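Subject: Re: hands or parallel grippers for the basket task?

Sorry for the slow answer. We wanted to finish the comparison before writing back, and the second set of mounts for the parallel grippers came in later than promised. The original question is quoted below so that people who joined in August can follow.

> We are setting up a household shelf task on a humanoid and have to choose what goes on the ends of the arms. The task is to pick things off an open shelf, put them in a shopping basket, and carry the basket away. We have a pair of Benmont parallel grippers left over from a bench project and could borrow a pair of Wenov hands. The grippers are simple and we know them. The hands look like a lot of cable and a lot of calibration.
>
> Three things we would like to hear about from anyone who has tried both:
>
> - Can the grippers hold a thin basket handle without it swinging?
> - Is the head camera enough, or do you need a fixed one as well?
> - Does the Moltgate controller cope with the hands, or do you need a separate box for the fingers?
>
> We don't need numbers for a paper. We need to know what to bolt on.

Short version: for the basket we would use the hands. For the fruit we would be happy with either. Use two cameras if you can. Moltgate is fine with one setting changed, see further down.

## What we ran

The robot, the shelf and the basket stayed the same for the whole comparison. The shelf is a white open unit with cubbies and the floor is flat wood-look. The basket is a red plastic one with a grid body and a thin handle that lifts up. The items are fruit shapes.

We ran 381 trials in total, split between the grippers and the hands. A trial was one pick and place, or one basket hold, and we stopped it as soon as the operator called a failure. All of it was teleoperated. We did not train anything on the results yet, so please don't read this as a statement about policies.

We changed the end effectors as a block and did not swap back and forth. That means the operators had more practice by the time the hands went on. Keep that in mind when you read the rest, as it helps the hands by some amount we can't give you.

## Basket handle

The Benmont grippers close on the handle well enough. The trouble is that the pads are flat and the handle is thin, so the grip acts like a hinge. The basket hangs straight, but when the arm moves it swings, and with something inside it keeps swinging. We added foam to the pads, which slowed the swing and also made the pads slip sooner. Using the second arm to steady the body helped, but a parallel gripper has to come at the rim from the right direction, and the shelf was often in the way.

With the Wenov hands the fingers wrap around the handle and the other hand can take the side of the basket at the rim. It doesn't need to be lined up exactly. If one finger misses, the others usually hold. We had drops with the hands too, mostly when a finger closed early and pushed the handle flat before the rest of the hand got there. Closing the hand more slowly fixed a good part of that.

We loaded the basket up to 300 grams with both. We did not go heavier, as the wrist torque limit on our arms trips before the hand gives up and we didn't want to test the wrist.

## Cameras

The head camera is what the operators look at. It is good for the hands and the handle, and bad for anything behind the basket. Once the basket is lifted in front of the shelf, the lower cubbies are covered and the operator is guessing. It also tells you very little about how far the basket is from the boards.

The fixed camera stands off to the side and sees the whole robot. It is poor for fingers, since the near arm gets in front of things, but you can judge the gap between the basket and the shelf. Both views are from the runs with the hands on, head camera first and fixed camera second. 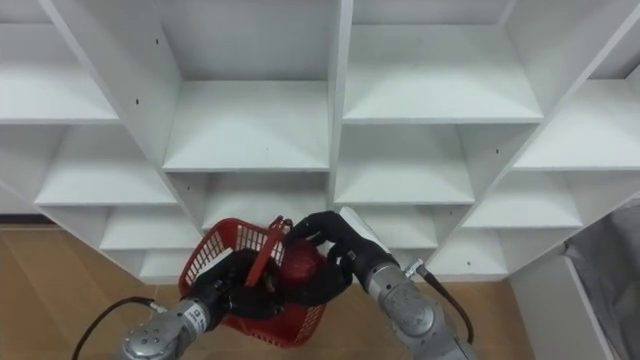
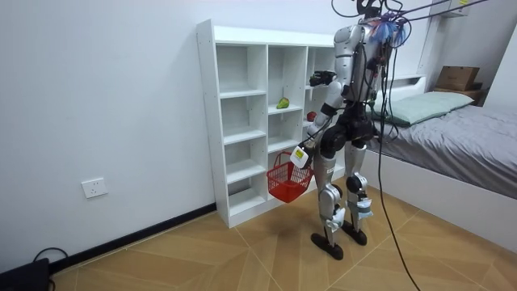

## Controller

We run everything through one Moltgate box, arms and hands together. Out of the box it sends finger commands at the same rate as arm commands, and the hands did not like that. They would queue up commands and then catch up all at once, so a slow close became a fast one. The setting to look for is the end effector divider. We put it at 10 and the problem went away. The grippers never cared what it was set to.

You do not need a separate box for the fingers. We had one planned and took it out of the order.

Other things worth knowing before you wire it up:

- Leave slack in the hand cables at the wrist. Ours were too short on one side and the wrist couldn't turn all the way without pulling on the connector.
- Calibrate the hands after they have been powered for a while. If you do it right at startup the thumb zero moves.
- Keep the floor cable behind the robot and off to one side. We had to stop some trials when a foot came close to it.
- If you record both cameras, trigger them from the controller. We tried matching the times afterward and it took longer than the trials did.

## Fruit picks

Nothing much to report. Both types can take a round item off an open shelf. The grippers were a bit quicker at it and the operators liked them better, as there is only one thing to open and close. The hands need more room above the item, and in a low cubby the knuckles touch the board overhead before the fingers are in place. If your shelf has low openings, measure the hand from the top of the knuckles to the palm and check it against the gap.

## What we would bolt on

If we had to pick one pair for your task, the Wenov hands. If your arms take different end effectors, a gripper on the picking side and a hand on the basket side should work, and we plan to try that next. The Patwary adapter plates fit both, but check which version you have. Version 2 has the bolt holes for the hands. The older one doesn't, and drilling it ourselves left the hand sitting slightly crooked.

One question back to the list. Has anyone found a fingertip cover for the Wenov hands that doesn't roll off at the edge? The ones that came with ours peel back when they rub on the basket mesh. We have been gluing them, and then they tear when we need to get at the sensor.

I can send the Moltgate config file to anyone who wants it. Write to me off list, as the attachment is too large to go through here.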